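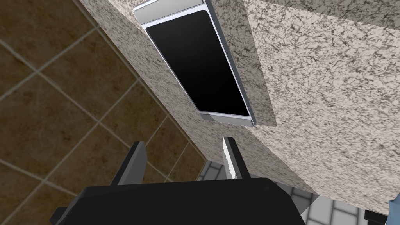

About Britgate

Britgate looks after furnished apartments for people who need a place to stay longer than a hotel makes sense. We began with two apartments above the bakery in Velwood, and today we take care of 243 of them, from Velwood out to the lake at Sullia. We still like to think we fuss over each one the way we fussed over those first two, right down to the extra blanket.

For most of our history the work was done entirely by hand. Then our housekeepers told us (more than once, bless them!) that the bending and reaching at the bedside was wearing them out, and we started looking at robots that could share the load. Every new routine is tried in simulated rooms first, and our housekeepers sit in and say what they think – which is usually plenty.
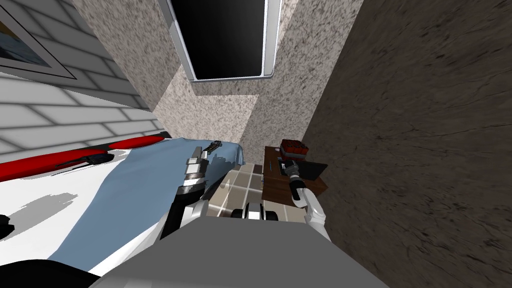 What changes for our team

The job titles are the same, but the days are different. Housekeepers who used to rush from door to door now spend part of the morning planning rooms and checking routines, and they have the final say on whether a room is ready for a guest. Everyone gets 30 hours of paid training at our Lo Presti workshop, and we made a promise when we started that no one would lose hours over any of this. We have kept it, and we mean to go on keeping it.

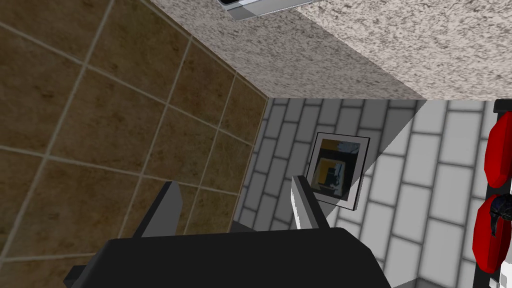 A simulated room, with the gripper near the tiled wall and the white brick.

We move slowly, and we are comfortable with that. A routine has to go through over 200 simulated tries before we even talk about using it in an apartment, and the housekeepers can send it back at any point along the way.

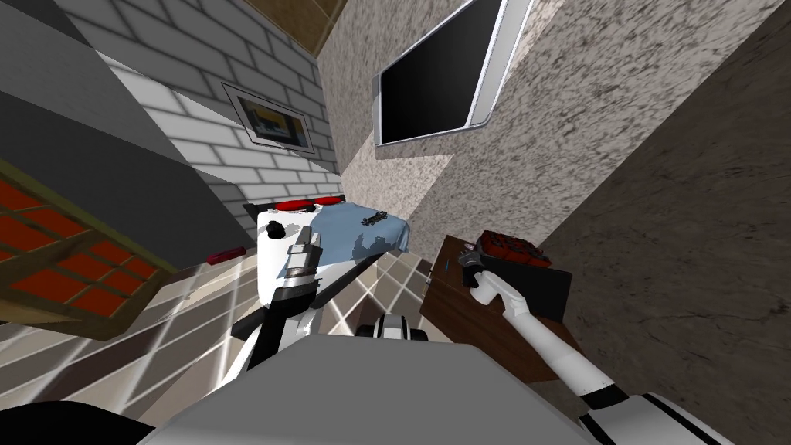 Who decides which tasks are handed to a robot?
The housekeeping team does. They put forward the chores they would be happiest to share, and the list is gone over again every June.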